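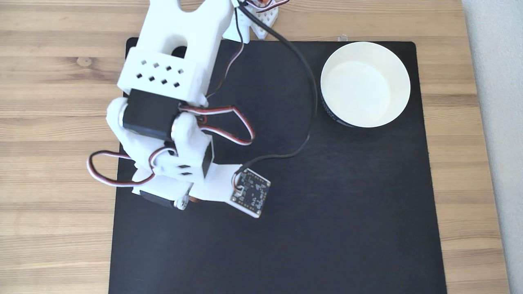 The printed arm over the black mat, with the small circuit board on its end plate.

The automation bench at Manderow has spent part of October comparing two sets of printed jaws for the small arm. This post records how the comparison was arranged and what has been decided so far. Readers who followed the earlier notes on controllers will find the same settings in use.

The two sets are known here as Marchand and Clandberg, after the rooms in which they were drawn. Marchand is the shorter of the two and closes more squarely. Clandberg has a longer reach and bends slightly under load -- a fault in some tasks and a help in others. Each set was given the same work: pick up a small block, carry it across the mat and release it over the bowl. A total of 252 attempts was logged, with the arm returned to its rest position after every one. 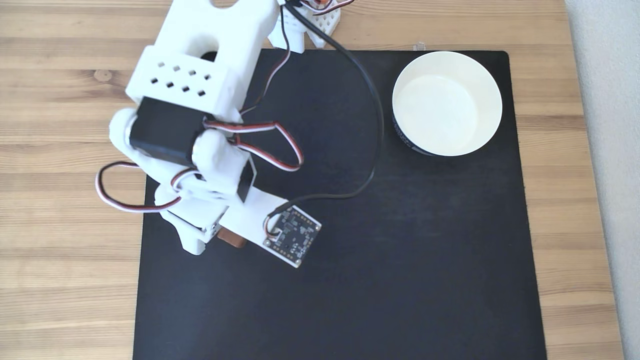

Harvey Melnyk, who keeps the log, asked that the cable to the board be left with a generous loop throughout. An earlier layout had pulled at the connector when the wrist turned, and up to 32 attempts had to be struck from the record as a result. The looser arrangement is less tidy but has been adopted for all further work.

On present evidence the Marchand jaws are preferred for blocks and other firm objects. The Clandberg jaws will be kept for softer items, which have yet to be tried. A revised Clandberg finger, thicker at the root, is to be printed at Vukombridge and should be fitted by Thursday.

Contact | Copyright Manderow Bench Notes | Back to top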